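**Is the Kellum robotics open day worth the drive with two kids (9 and 12)?**

Posted in Fletville & District › Things to do

We're in Gumton, so it's 44 km each way for us. The flyer at the library says Kellum are opening the workshop on 30th March, free entry, demonstrations through the day, but not much else. Their web page is no more help. Has anyone been to one before? What I'd like to know:

- Is there anything the kids can touch, or is it all behind a rope?
- Do you need to book?
- Is there food, or should we pack lunch?
- Parking?

My older one is keen on anything with motors. The younger one will last half an hour if it's only talks.

— gumton_mum

---

**Iolo Gape**

We went to the one last October, so I can answer most of this.

Booking: you don't book for the building, only for the hands-on bench. There's a clipboard at the front desk and the slots are ten minutes each. Put the kids' names down as soon as you walk in. We left it until after the talk and waited over an hour.

What's on: the big arm runs on the hour in the main bay, stacking cartons. You stand behind a yellow line for that one, and it's loud. The talk is upstairs and goes for 25 minutes. It was mostly about how they train the grippers, with a fair bit on money. The figure that stuck with me was 3,668 recorded tries for one table-clearing task, and 925 of those got thrown out because the person doing it was too quick or bumped something. My 12-year-old liked that part. A nine-year-old might not.

The hands-on bench is the best of it. You hold a gripper yourself and pick things up off a table while it records. They start you on simple shapes and then move you to flatter stuff, which is harder than you'd think. My son had trouble with anything thin lying flat on the wood. Staff will show you how to come in from the side and get one finger over the rim. They were patient with him and let him keep going when the next family didn't turn up.

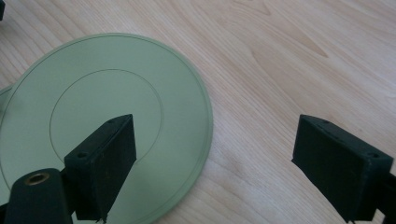 *Green disc on the table, gripper open. Hands-on bench, Kellum open day.*

Food: there was a sausage sizzle and a coffee van. The sausages had run out by 12.30. Pack lunch.

Parking: the front lot is small and fills early. Go past the gate and turn left into Hepburn Street, there's plenty along the fence. It's a five-minute walk on gravel, so not great with a pram.

For your younger one I'd do the bench first, then the big arm, and skip the talk or split up for it. Two hours is enough.

---

**fletville_dave**

its ok. bit of a recruiting thing if you ask me, they hand you a brochure every time you stand still. arm is good. toilets are out the back past the loading dock and theres only two

---

**R. on the hill**

Agree with Iolo about the clipboard. One thing to add: closed shoes are required in the main bay and they do check. We had a child in sandals and were sent back to the car. Tie long hair back as well.

If you don't want to drive, the 187 bus stops at the corner of Hepburn Street, but check the timetable before you rely on it for getting home. We caught the second-last one and it was full of people from the open day.

I can't say if the bench will be on again this time. I rang the office and was told "same as last time, weather permitting", although the bench is indoors, so I take that to mean the sausages.

---

**gumton_mum**

Thanks all. Closed shoes, packed lunch, clipboard first. We'll leave at eight and park on Hepburn Street.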